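Slide 4 -- the planner (take your time here, folks are usually still settling in)

So, when we started on Flesix, I really thought the grasping would be the hard part. We had 2,000 recorded episodes from Trurell, and I spent far too long tuning finger force. But what kept biting us was perception, and mostly on things that don't hold a shape.

Mention the two clocks! The camera stream and the gripper width are logged separately, and one was lagging by up to 53 milliseconds. Get them lined up before you train anything -- please.

Slide 5 -- strands and loops

A necklace has no pose you can write down in six numbers, so our tracker quit trying. It keeps a mask and a guess at what hangs below the grip, and the planner lifts until that guess clears the box.
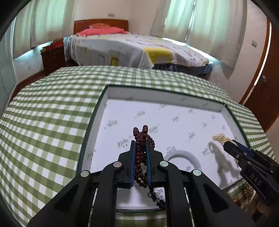

Two grippers over one box means two planners sharing a space, and we let them trade a simple lock. It's old-fashioned and I'm fond of it.

(Pause for questions, then over to the Futus logging demo.)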